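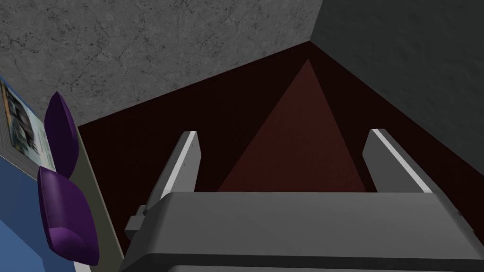

Mayuree will wissen, warum es in einer Zimmerecke immer so komisch laut klingt, wenn man hineinsingt. Super Frage, Mayuree! Dafür müssen wir uns anschauen, was Schall eigentlich ist.

Wenn du singst, zittern in deinem Hals die Stimmlippen. Sie schubsen die Luft an, die schubst die Luft daneben, und so saust der Schubs durchs ganze Zimmer — mehr als 300 Meter in einer einzigen Sekunde! So eine Welle nennt man Schallwelle.

Und dann kommt die Wand. Eine harte, glatte Wand wirft den Schall zurück, fast wie einen Flummi. In der Ecke treffen sich gleich zwei Wände und der Boden. Der Schall prallt von einer Fläche zur nächsten und kommt wieder bei dir an. Deshalb hörst du dich dort so kräftig. Tiefe Töne werden in Ecken besonders stark, sie brummen richtig!

Warum hörst du dann kein Echo? Dein Zimmer ist zu klein. Der Schall ist so schnell zurück, dass dein Gehirn ihn mit dem ersten Ton zusammenmischt. Für ein echtes Echo brauchst du eine Felswand oder ein großes Haus, das weit genug weg steht, mindestens 17 Meter.

Probier es aus! Stell dich in die Mitte vom Zimmer und summe ganz tief. Dann geh summend in die Ecke, mit dem Gesicht zur Wand. Jetzt häng eine dicke Decke davor und summe noch mal. Die Decke schluckt vor allem die hohen Töne, weil sich der Schall in den vielen Fasern verläuft.

Orathai Nuchit hat es im Januar mit ihrem Cello versucht und schreibt, die tiefste Saite habe in der Ecke geklungen wie ein Schiff im Hafen. Und wie klingt es bei dir?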